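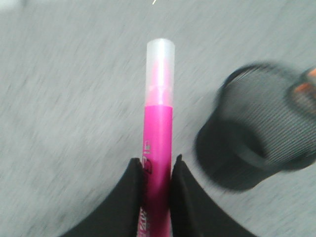

One reader wrote in after the last gallery to say that highlighters should always be stored flat, and that standing them in a cup had ruined a whole drawer's worth of hers. Another asked for more on the everyday desk things and less on fountain pens. Both were fair points, and this page is the result.

The gallery is about highlighters, starting with the pink one. It has a bright magenta-pink barrel and a translucent, frosted white cap. The cap lets a little of the pale pink inner section show through, so the middle and lower part look faintly tinted while the top stays almost white.

Pink is the color I reach for second. Yellow still does most of the work in our office, but pink gets the deadlines and anything with a dollar sign in front of it. On plain copy paper a pink line is easy to find when flipping through a stack. It is not so good over red pen, where the two run together to the eye and the note gets hard to read.

Notes on caps

A see-through cap is a small thing, but I have come to prefer it. The solid kind hides the tip, and with a mixed cup of pens you end up pulling caps to find out what is under them. Each time a cap comes off there is a chance it does not go back on all the way. Push until it clicks if it is the clicking kind. If it isn't, push and give it a quarter turn.

Caps get lost mostly on Saturday, when the kids' table at the Dubey Street branch is in use. We keep a jar of spares. A cap from one make will sometimes sit on another without sealing, so try it upside down over scrap paper for a day before trusting it.

Notes on storage

The flat-or-upright question comes up every time. For a double-ended marker, flat makes sense, as both tips stay evenly supplied. For a single tip, I have kept them both ways and seen little difference over a school year. What matters more is heat. A tray on a sunny windowsill will finish off a set by May.

The supply cabinet has 3 shelves, and highlighters live on the middle one in Zelta trays. The trays are shallow enough that the pens lie in one layer and you can read the barrels without digging. We used to keep them in the deep bins from Clirora, which are fine for tape and glue sticks but swallow anything thin.

Notes on paper

Most of our handouts are printed on ordinary 80 gsm paper. Highlighter shows on the back of it a little, and one pass is plenty. Going over a line twice roughs up the surface and leaves a dark stripe where the passes overlap.

Glossy pages are harder. The ink sits on top and smears, so leave the page open for 2 minutes before turning it. For textbooks with thin pages I would use a dry highlighter, the crayon type, and keep a sharpener with it.

Inkjet printing smears under a wet highlighter if it is fresh from the printer. Laser printing holds up much better. If you must mark an inkjet page, start at the end of the line and use a light hand – pressing harder only drags more of the black along and dirties the tip. A dirty tip can be cleaned by running it on scrap paper until the color comes back.

Buying for a group

We go through some 300 markers of all kinds in a year, counting the ones that walk off. Zendavel sells by the box in single colors, and that suits us better than mixed sets. In a mixed set the yellow is gone first and the purple is still there when the next order comes in.

The next gallery will be staplers and hole punches. Requests can be left at the front desk or sent through the contact form.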